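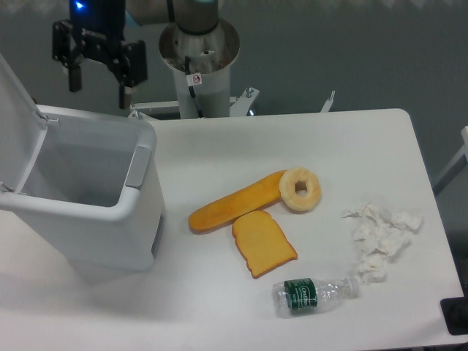 Posted in March by Marama Trevaskis

So I finally made it to the open day at Lincombe, the housewares works out past the rail yards, and I came home with sore feet and very strong feelings about trash cans.

I've been meaning to go for years. They open the doors one morning each spring and you get to wander through most of the building, and this time I talked my sister into driving. We got there a little after nine and the parking lot was already a mess (go early, or park at the garden center and walk over). Coffee was free, the doughnuts were gone by ten.

The first stop was the molding hall, which is loud and smells like a new shower curtain. Our guide, a cheerful man in enormous ear protectors, told us they turn out 3,000 bins on a good day, plus the lids, which come off a separate line. I'd never thought about lids being made somewhere else and having to meet up with their bins later! He let us hold one straight off the cooling rack and it was lighter than I expected.

After that you go upstairs to the part I liked best, the rooms where they look over the finished pieces. It's so much quieter up there. Gray walls, white tables, and a white trash can sitting on a tabletop with its lid flipped all the way up. I have a bin at home with a lid that creeps down on you while you're scraping a plate, so I am always going to have opinions about a lid that stands up straight. I liked the shape too, squarish and a bit narrower one way than the other, with a gray tab on the rim. It's a plain little thing and I wanted one immediately.

My sister was more taken with the Baumgart room next door, where they keep the old catalogs. There are 41 of them on a long shelf and you're allowed to take them down and read. We found the exact pedal bin our grandmother had in her laundry room, in that mustard color, and we both yelled. A lady reading the one beside us had the matching bread box – still uses it, she said.

Lunch was soup in the canteen, tomato or split pea. Get the split pea.

The seconds shop is at the end, and it's cash only, so I'm glad I'd read the flyer. It was packed. They had Jullum laundry hampers stacked to the ceiling and a table of odd lids with no bins to go with them, and people were going through those like it was a record store. I bought a small white bin for the bathroom with a scuff on the bottom that I'll never see again, and a dish rack I didn't need. My sister got a Gruvach step stool and then had to carry it all the way back to the garden center.

The man at the gate said they'd had 296 visitors by one o'clock and were hoping for more after lunch. If you're going next spring, wear closed shoes, they do check, and the elevator is around the back by the loading dock if stairs are a problem.

Contact: use the form on the About page | © Marama Trevaskis | Back to top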